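The second version of the trigger linkage is finished, and it is better than the first in every respect except weight. I have been building a hand-held gripper at the Torkville shared workshop since January, with the intention of using the same jaws later on a small arm at home. The project is called Isari, mainly so that the folder has a name.

The first linkage used a single pivot. It closed well on anything narrow, but the fingertips splayed as the opening increased, so a wide object was held by the heel of each pad and tended to roll out. Version two uses a parallel four-bar on each side. The pads now stay parallel over the full travel of 100 mm, and the trigger force is even from start to finish.

Printing took longer than it should have. The links are only 4 mm thick, and the first set came out with oval holes - my fault, as I had left the hole compensation from another material switched on. I reamed the second set by hand and fitted brass bushes. There is still a little sideways play at the left pad, which I will deal with using shims when they arrive. 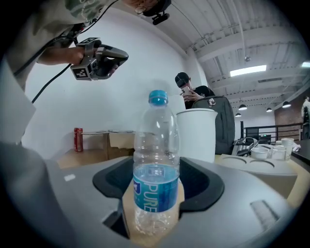 Drinks bottles remain the test object I learn most from. The walls are thin, so too much force shows up at once as a dent, and with little water inside they tip over if one pad touches before the other. A rigid block hides both faults. I have settled on three objects for comparing versions: a bottle, a paper cup and a short length of aluminium tube.

Tracking is in a reasonable state. The printed markers have to be flat and properly matt, or the overhead strip lights wash out a corner and the pose jumps. Obsa Fikre suggested sticking them to thin aluminium plate before mounting, and that removed most of the jitter. The remainder is down to my calibration, which I did in a hurry with 16 views of the board and should repeat with more of them near the edges of the lens.

The logging script, Chala, now writes the jaw width and the pose to the same file with one clock. Previously they were in separate files and I was lining them up by eye. It still drops a line when the disk is busy - I have moved the write to its own thread, but have not yet run it for long enough to say whether that cures it.

Next on the list is the motor mount. I have a servo which fits the space, although the horn fouls the lower link at full opening by 3 mm. Either the link gets a notch or the servo moves back. I will try the notch first.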